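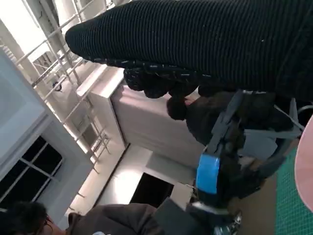 Ticket 24: left wrist camera view drops out
Project: Koech, student robotics club
Status: open
Opened: 26 February 2018

The left wrist view goes black for a moment when the arm swings back from the bowl. The right one is fine. It started in January, after we moved the cable. Restarting Clernon brings the view back until the next swing. Swapping the USB port made no difference.
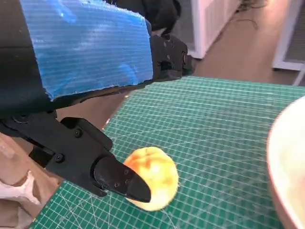
Dela Gyamfi
Student lead, arm and gripper

Ran the apple pickup 11 times with the arm kept low. No dropouts. With the arm raised I got 2. The log only says "device lost." I haven't touched the code, so please look at the wiring first.

Next I ran the bread and bowl task with the gloves on.

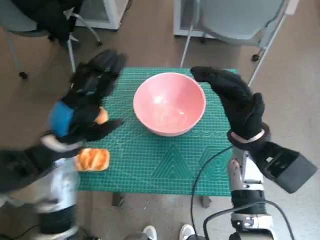 Zbigniew Szulc: Check the slack at the elbow. If the cable goes tight when the forearm turns, the plug gets pulled. Move the tie down one segment and run it again before you order a new cable.

Moved the tie. Ran the bowl task again, slow speed first, then normal.

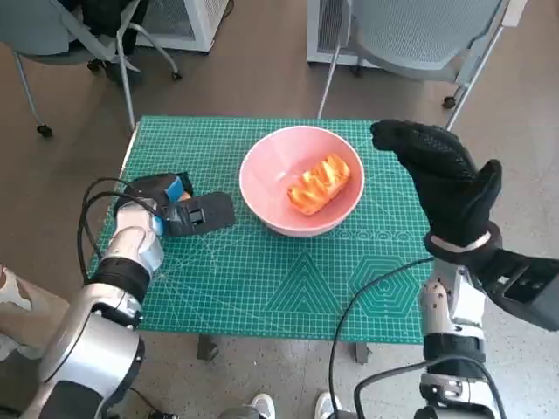 Zbigniew wrote back to leave the ticket open until the full-speed run is done, and to save the log under Misero.

Full-speed run still to do.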